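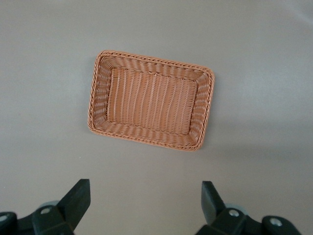
Home | Features | Archive | Subscribe | Contact

The Notice Desk
Aug 14, 2019

A paid death notice in the Prarkano paper runs to 90 words at the base rate. Each further line is billed separately, and most families go over. The usual cause is the list of survivors, which in a large family can take up half the text.

Steretti, the firm that handles notices for the paper and 418 others, receives copy by web form, by fax and over the phone. Funeral homes send most of it. The form asks for full name, age, place of birth, date of death and service details, in that order. A notice can't be released until the funeral home has confirmed the death by a call back to a number already on record.

Errors fall into a few known types. Maiden names are dropped. A stepchild is left out or listed under the wrong surname. Service times change after the copy has closed, which at Prarkano is 4 p.m. for the next morning's edition. Corrections to names are rerun free; changes to service times are charged.

In June the desk processed 2218 notices, of which around 400 needed at least one call to the family before print. The software, Menaton, flags a survivor who is also listed as having died earlier, and a birth date that doesn't match the stated age. It doesn't check spelling of place names. The town of Yuan has been printed three ways this year.

Online copies stay up for one year. Guest book entries are read by staff before posting, usually within a day.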